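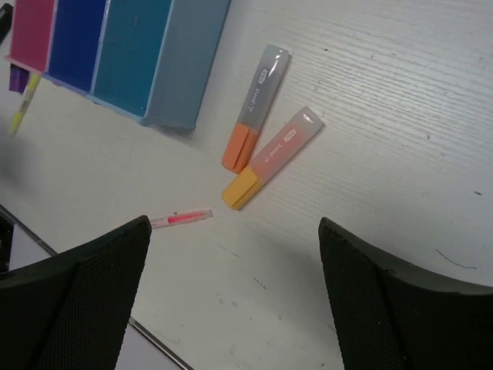 Guido Amato wrote back after the first edition of this guide that his pens always ended up in one heap again before Friday, whatever the box looked like, and he asked if we could please put the sorting before the assembly and not after it. We have done so. He also asked for a simple rule about highlighters, and this you find in section 4.3.

4. Sorting the pens and filling the organiser

This section is for the three-compartment desk organiser in the Gollusico range. If you have the model with one long tray, go to section 5. You need a free table, a dry cloth, a sheet of scrap paper and a small bag for the pens that do not write any more.

4.1 Before you begin

1. Clear a part of the table which is at least 60 cm wide. A light-coloured table is best, as you see the small caps better on it.

2. Take every pen, marker and highlighter out of the compartments and lay them flat on the table. Do not tip the organiser upside down over the table. Small caps roll off and go under the furniture.

3. Look inside each compartment for loose caps, paper clips and pencil dust. Wipe the inside with the dry cloth. If there is dried ink on the plastic, use a cloth that is a little damp with water and one drop of washing-up liquid, and leave the organiser to dry with the open side up.

4. Put the organiser at the back of the table, in a corner, so that it does not stand in your way while you sort.

Note: Look also under the organiser and along its edges before you go on. A slim pen goes easily below the rim and stays there, and afterwards the organiser does not stand level.

Caution: Do not clean the compartments with acetone or with nail varnish remover. The surface becomes dull and the colour can come off on your hands.

4.2 Testing the pens

1. Take one pen, remove the cap and draw a line of 12 cm on the scrap paper.

2. If the line is even, put the cap back until you hear or feel a click, and lay the pen on your left.

3. If the line is broken, close the pen and let it rest with the tip down for one night. Test it again the next day.

4. If the line is still broken, put the pen in the small bag. Do not keep it "for small notes". This is how the compartments become full.

5. With markers that have a transparent barrel you can look at the ink before you make the test. Please make the test in any case, as a barrel can show colour and the tip can be dry all the same.

Note: Test the light colours first and the dark colours last. When a yellow highlighter goes over a fresh line of dark ink, its tip takes the dark ink and writes dirty for some time. If this has happened, draw with it on clean paper until the colour is clear again.

Caution: Keep caps away from children under three years. They are small enough to swallow.

4.3 Making the groups

The organiser has a pink, a blue and a teal compartment, joined together. The teal one is the largest. You are free to choose your own order, but we recommend the following.

Pink compartment: slim markers and fineliners, every colour.

Blue compartment: ballpoint pens and pencils, and one short ruler if it fits.

Teal compartment: highlighters, and the thicker markers with a chisel tip.

1. Lay the highlighters side by side on the table with all the caps pointing in the same direction. In this position you see at once which colours you have twice.

2. Compare the oranges and the yellows by the cap and also by the line on your scrap paper. An orange cap and a yellow-orange cap look very near to each other in the evening light, and many persons keep two of the one and none of the other.

3. Keep one highlighter of each colour at the desk. Put the others in a drawer, lying flat. This is the simple rule which was requested.

4. Lay the slim markers in a second group, a hand's width from the highlighters, so that the groups do not mix when you reach over them.

Note: Go by the form of the pen and not by its colour when you choose the compartment. A pink marker does not have to live in the pink compartment. Vittoria Ruggiero tried it by colour in the Hurgate office and gave it up in June, for there was no compartment for the yellow ones and they went everywhere.

4.4 Filling the compartments

1. Begin with the teal compartment. Put in the highlighters with the cap down.

2. Put the slim markers into the pink compartment, also with the cap down. Do not press them in. When a marker does not slide in by its own weight, the compartment is full.

3. Put the ballpoint pens into the blue compartment with the tip down and the pencils with the point up. Sharpened pencils should not be higher than the ballpoint pens by more than two fingers.

4. Lift the organiser with both hands, holding it under the base. Do not lift it by the rim of one compartment when it is full.

5. Put it in its final place, at least a hand's width from the edge of the table.

Caution: The total load should not be over 600 g. With more weight than this the joints between the compartments can open.

4.5 If something is not right

The organiser leans to one side. Look for a cap or a pen below it. If there is none, move the heavier pens into the middle compartment.

A cap is missing. Wrap the tip with a small piece of cling film and look for the cap the same day. A highlighter left open overnight is often lost.

Two caps have been exchanged. Pull both off and compare each with the end of its own barrel. A wrong cap often goes on, but it does not click.

The compartments have come apart. Lay the parts on a flat surface, put the edges together and press from above, beginning at the back. If they do not hold, write to Marisa Cirillo at the Plistdale address on the last page and send the number which is printed on the base.

4.6 Regular care

Repeat the test from 4.2 every two months. The sorting in 4.3 is needed only when new pens arrive. Keep the organiser out of direct sun and away from a radiator, where highlighters dry out quickly even when they are closed.

Continue with section 5 for the long tray, or with section 6 for labels.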